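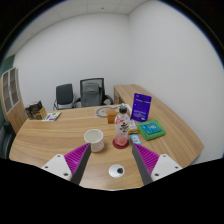 Ring under a bottle on a wood office table - clean it or leave it?

Posted by Jamie Gosling in Furniture and Surfaces

We have a shared table at work with a light oak color. I don't know for certain that it is solid oak. It has one of those round white cable grommets in the top, and people tend to leave their things near it: a cup, a plastic drink bottle, a small cardboard box, a card holder and whatever else they had in their hands. There is also a green microfiber cloth that stays on the table for wiping up.

The bottle has a dark red coaster under it now. The coaster came late. Before that I lifted a bottle off the bare wood and there was a pale ring with a slightly sticky edge. The drink was a pink one, and I think a bit had run down the outside. I wiped it with a damp cloth and the sticky part went away. The pale ring is still there, and if I run a finger over it the surface feels the same as the rest of the table.

The office manager says the table was oiled when it was bought. The only paperwork we have is a care sheet from Gusis, and it says to wipe with a soft cloth and avoid standing water. It says nothing about rings.

Two things I would like to know. Can I get the pale ring out without redoing the whole top? And is the coaster enough, or does it trap moisture and make its own mark? There is a 200 ml can of Kekana table oil in the supply closet, but I haven't opened it. I would prefer not to sand anything in the middle of an open office.

Viveo

Just oil it. I have done this on my kitchen table a bunch of times and the rings disappear. Put some on a rag, rub it in, done. Oil covers most things.

If it doesn't work the first time do it again.

grommet_and_grain

I would slow down before oiling. If the ring is still holding moisture, you can seal it in, and then it is harder to get out. You also don't know yet that the table is oiled. Office managers are often told that by whoever sold the furniture.

Test the finish first. Pick a spot on the underside near the edge, as long as the underside has the same finish as the top. If it doesn't, use a corner of the top where people don't sit. Put down a drop of water and leave it for 5 minutes. If it beads up and leaves nothing, you probably have lacquer or another hard coating, and table oil will sit on top and go tacky. If the wood darkens a little under the drop, oil is more likely. Dry the spot right away either way.

If it looks like lacquer, a pale ring you can't feel is usually moisture in the coating. Leave the area uncovered overnight and look again in the morning. A lot of these fade. If it is still there after that, a small amount of paste wax rubbed along the grain can make it less visible.

If it looks like oil:

Wipe the area with a cloth that is barely damp, then dry it.

Leave it bare for at least 6 hours. Keep cups and bottles off it during that time.

Put a very small amount of the oil on a lint-free cloth and rub with the grain, going a few inches past the ring on all sides so you don't get a new edge.

Wait the time given on the can, then wipe off everything that hasn't soaked in.

Be careful around the grommet. Oil gets under the lip and stays there, and you will find it on your cables later. If the ring lifts out, take it out first. If it doesn't, put tape around it.

Also, spread the oily cloth out flat outdoors to dry, or soak it in water before you throw it away. Drying oils can heat up in a balled-up rag and start a fire. Don't use the cloth that lives on the table for this job.

About the coaster: it is fine, but pick it up once a day and wipe under it. Liquid that runs down a bottle can collect there. A cork or felt base is kinder to the table than hard plastic. Some rubber ones leave a dark mark on oiled wood, and that kind is worse than what you have now.

Grunomport

Agree with the water drop test. One thing to add - check the cup too. Some ceramic cups have an unglazed ring on the bottom that is rough enough to scratch the finish, and then spills get in faster. Run your thumb around the base. If it is rough, the cup needs a coaster as well.

I would not leave a microfiber cloth sitting damp on the wood either. Hang it somewhere when it has been used.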